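Skamar Community Help > Schools and Colleges > Robotics Projects

Two-handed recording with hand-held grippers: how should a student group plan its sessions?

Posted by Osvaldo Cavalcanti
April 28, 2023

I supervise a college robotics project in which students record short table-top tasks with a pair of hand-held grippers. The recordings will later be used to train a two-armed machine, and the students are to present the work to the department in September. The tasks involve everyday objects such as cups and small tubes.

The group has been allotted 50 recordings per task. I should be grateful for advice on three matters. The first is whether both grippers ought to be worked by one student, or whether two students may share the task. The second is whether the students should follow a written order of movements. The third is whether the background behind the table should be changed between sessions or kept the same throughout.

The pictures show the present arrangement.

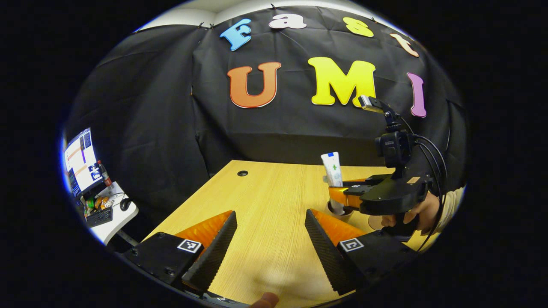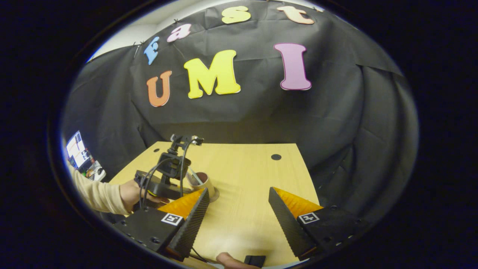
Reading time: 3 minutes

For completeness, the students prepare their task sheets in Plollix and keep their records in a shared spreadsheet. Neither can readily be changed before the summer. The group meets for one afternoon session at a time, and membership varies a little from one session to the next.

3 replies

Curnis Technical Support Group
Member, 221 posts

With regard to the first matter, we would advise that one student should hold both grippers. Two people working side by side will tend to wait for each other, and those pauses will be present in every recording. They also stand at different heights, so the two views of the table will not match in the way that they would on a machine with a fixed pair of arms. If the aim is to give every member a turn, the students may change places after every 10 recordings and enter the change in the spreadsheet.

With regard to the second, a written order is useful for the beginning and the end of the task only. State where each object stands at the start, which gripper moves first, and what counts as finished. Between those points the student should be allowed to move naturally, at an even pace. A sheet which lays down every movement produces hesitant work, as the student is trying to remember the next line.

The fingers of both grippers should be open and clear of the objects at the start of each recording. We ask our own students to hold still for a slow count of two before they begin and again after they finish. This makes the later trimming a great deal easier.

Bassey
Member

Keep the background the same. We changed ours every session and regretted it.

M. Cavendish-Orr
Moderator

I would qualify the reply immediately before mine. Whether the background should be kept the same depends upon where the finished machine is to be used. If it will only ever work at the one table, in front of the same black cloth and the same letters, a fixed background is acceptable and will save time. If the department expects to see it work in another room, a proportion of the recordings should be made elsewhere, and this should be settled before the allotment is used up.

The position of the objects generally matters more than the background. In our college's first project almost every recording began with the cup on the same spot, and the machine reached for that spot whether or not the cup was there. We now vary the starting position each time, and also whether the cup begins upright or on its side, with each variation listed on the task sheet.

One point has not been mentioned. The group should set aside a number of recordings which are not used for training, so that there is something to check the results against. These should come from different students and different sessions - not simply from the last afternoon.

On safety and supervision, please refer to item 101 in the Schools and Colleges guidance, which covers trailing cables and the length of time a student may hold equipment without a rest.

This thread remains open to replies from registered members.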